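Troltumetti: the tabletop folding set

Read me first, please, before you unzip anything. Last big tidy was in May.

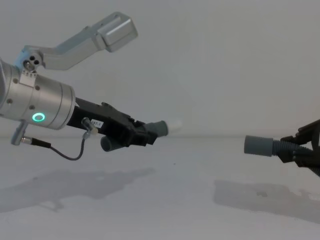
Edvin Kvam wrote in to ask why the table gets a section of its own when everyone comes for the napkins. Fair question, Edvin! The table is half the work. A napkin folded on a pale, plain top looks nothing like the same napkin on a checked cloth, and I've had enough moaning about creases that were really just tablecloth pattern.

What's in it

I wrote up 100 folding sessions, all done at a table, all household cloth: napkins, tea towels, flannels, and a few pillowcases I rather regret (they're big, they flop, they hang over the side). Each session has its own folder with a notes file. The notes are mine and they wander a bit, sorry. If it says "second go", the cloth was shaken out and started again from flat.

The cloths

Most of the napkins came from Skolasden, the rest out of my own drawer. I ironed the Skolasden ones at the start and then let them go soft, so the later folders have more wrinkles in them. The tea towels are listed by the name I gave them, so "Prerau" is the thick one and "Guerra" is the one that won't lie flat whatever you do to it. I still use Guerra for drying up.

How I name the folds

Half, quarter, thirds, roll. I did have a fifth called "fancy" but Gunvor Aasen and I never agreed on what counted, so those 7 sessions now sit in a folder called odds. Have a rummage if you like, just don't mix them in with the others.

Things to watch for

The fold names in the first 20 folders were typed late in the evening and there are spelling slips (I know about "quater"). Cloth sizes were measured with a sewing tape and rounded up, and a washed tea towel shrinks, so treat them as a guide. Folder 50 has two notes files. Use the longer one.

Using it

Help yourself for teaching, tinkering or your own folding projects. Please keep this file with the folders if you pass them on, and drop me a line if you find a thirds that's plainly a quarter. Pillowcase corrections go to Gunvor, she has more patience for them.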